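Colcha acolchada Nirero de Lavoie: mi opinión después de un invierno entero con ella

2 de marzo de 2020

Llevaba tiempo queriendo escribir esta reseña y siempre se me cruzaba otra cosa, pero ayer volví a sacar todo el armario para ordenarlo (sí, otra vez) y me acordé de vosotros. Más de una me preguntó en los comentarios por la colcha blanca que compré en septiembre, así que vamos con ella.

Lo primero, el precio, que es lo que queréis saber. Me costó 117 euros en la tienda online de Lillengate, con el envío incluido. Barata no es. La anterior me había salido por menos de la mitad y me duró dos inviernos antes de llenarse de bolitas, así que esta vez me rasqué un poco el bolsillo. Tardó ocho días en llegar y venía en una bolsa con cremallera que me he quedado para guardar los jerséis gordos.

¿Qué tal el tacto? Muy bien. Recién sacada de la bolsa estaba algo tiesa y crujía un poquito al sentarte encima, cosa que se le fue al segundo lavado. Yo la pongo a 30 grados con poco jabón y la tiendo doblada sobre dos cuerdas. Ocupa la lavadora casi entera, eso sí, y si la vuestra es de las pequeñas os recomiendo medir el bulto antes. Tarda en secar una barbaridad, casi dos días en mi galería.

Lo que más me gusta es que no resbala. Tengo la manía de usar la cama como mesa para doblar ropa, porque en mi cuarto no cabe otra superficie grande, y con la antigua los montones se me iban al suelo en cuanto apoyaba una rodilla. Con esta puedo hacer mis pilas de vaqueros, de punto y de camisetas, ir a por un café y volver, y ahí siguen! Parece una tontería, pero cuando te pasas la tarde doblando se agradece muchísimo.

El peso también me convence. Son unos 700 gramos más que la vieja (las pesé las dos subiéndome con ellas a la báscula del baño, ciencia pura) y se nota por la noche sin llegar a agobiar. En enero la usé con una manta fina debajo y dormí de maravilla.

Mi amiga Yvette Ross se compró después la de Flotix, que es más barata, y las comparamos un domingo. La suya es más blandita y abriga parecido, pero las costuras del borde se le empezaron a soltar enseguida. Si la vais a tener de adorno en el cuarto de invitados, os vale perfectamente.

Os dejo unas fotos, con la ropa por medio:

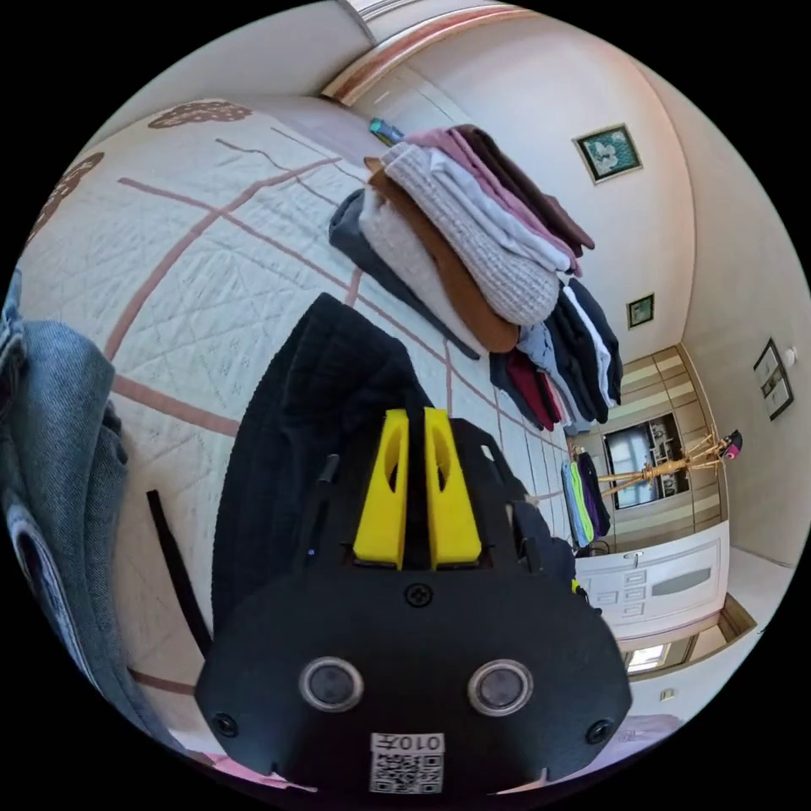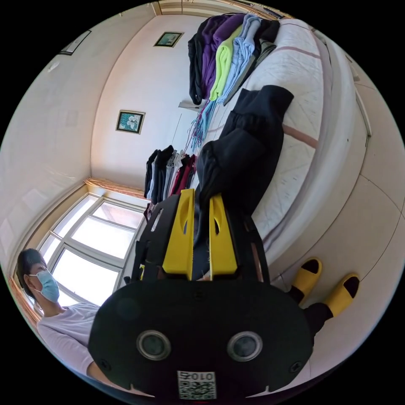
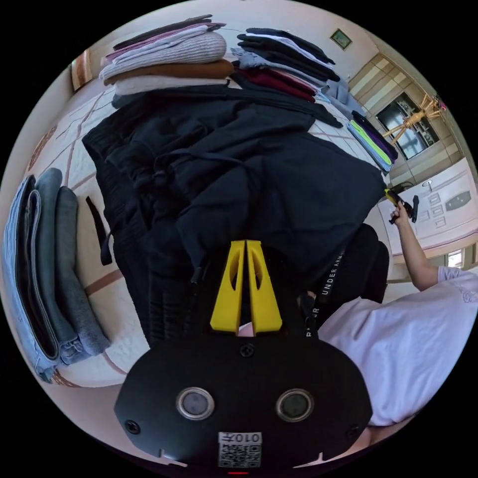
Y ahora lo malo, que también lo hay. El blanco es muy blanco y se le ve todo. Una prenda oscura nueva, de esas que sueltan pelusilla, y ya estás pasando el rodillo adhesivo un buen rato. Los vaqueros sin estrenar yo los lavo antes de apoyarlos encima, después de un susto con unos que destiñeron y me dejaron una sombra azul en una esquina. Salió con percarbonato y paciencia, pero lo pasé fatal.

Tampoco me entusiasma la etiqueta de lavado, enorme y cosida justo donde te roza la mano. La corté el primer día. Y las medidas de la web son un pelín optimistas: a mí me cuelga menos por los lados de lo que decía la ficha, así que si tenéis el colchón alto coged la talla siguiente.

De nota le pongo un ocho. La volvería a comprar, seguramente esperando a las rebajas, que la he visto con un 20 % de descuento y me dio una rabia tremenda. Si alguien la tiene en otro color, que me cuente en los comentarios cómo le aguantan los lavados, porque estoy pensando en la gris para el cuarto de mi madre.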